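19 September 2018

I have rewritten our fingertip inspection rule three times since July, and the version below is the one we are keeping. It applies to parallel grippers with replaceable pads, both the arm-mounted units and the hand-held ones we use for recording demonstrations. If you run suction or needle grippers, most of it will not transfer.

## What the old rule said

The old rule was one line in the Nokbridge binder: "Replace pads when worn." Every operator had a private definition of worn. Emiliano Bustos swapped pads at the first nick. Birger Sæther ran his until the grip failed. Both were following the rule as written, and their data could not be compared.

The binder also gave no interval. We found one set of pads that had gone through a full block of 100 trials with no entry in the log, and there was no way to tell afterward which trials had been recorded on good pads.

## What the new rule says

1. Inspect both fingers before the first trial and again every 20 trials. Use a lamp held low and to the side.
2. Check the contact face, the top edge and the lower rim separately. Log each one as clean, marked or lifted.
3. "Marked" means small nicks or scuffs with the surface layer still bonded. Keep running.
4. "Lifted" means any part of the layer can be moved with a fingernail. Stop and replace.
5. Replace pads in pairs. Never mix a new pad with a used one.
6. Check the mounting screws after every replacement and again after 7 trials.

Item 5 was the one people argued over. Toàn Khúc pointed out that it doubles the pad budget, and he is right. A mixed pair closes off center, though, and the offset goes straight into the recorded grasp width. We would rather pay for pads.

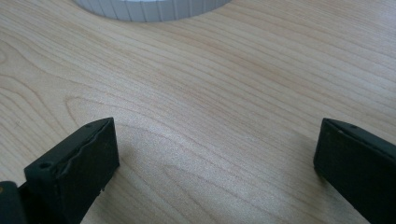

Item 2 needs more explanation than the binder has room for. The contact face gets all the attention during a quick check, and it is usually the last place to go. Edges take the glancing hits when an operator comes in low over a table. A rippled seam along the top edge should be tested with a fingernail before it is logged, as looking at it will not settle whether it is marked or lifted. Small nicks on the lower rim are "marked" under item 3 and can stay in service.

The other half of the rule covers the work surface. Bình Tạ wrote this part, and it is short:

- Clear everything that is not part of the task.
- Set the fingertip clearance above the table before each block and write it down.
- Do not drag the fingers along the surface to reach an object. Lift, move, lower.
- If the table is changed, start a new block.

The last point is there for vision reasons. A strong wood grain and a plain laminate do not give a tracker the same features, and mixing them inside one block makes a bad run hard to diagnose.

## Results so far

Of the last 100 trials, 97 have complete inspection entries. The three gaps were all at a shift change, so the handover sheet now has a line for the trial count.

Open items: Andgate has not confirmed the screw torque for the hand-held mounts, and Trí Dương is still checking whether the 20-trial interval is too short for soft objects. I will update the numbered list when either one comes back.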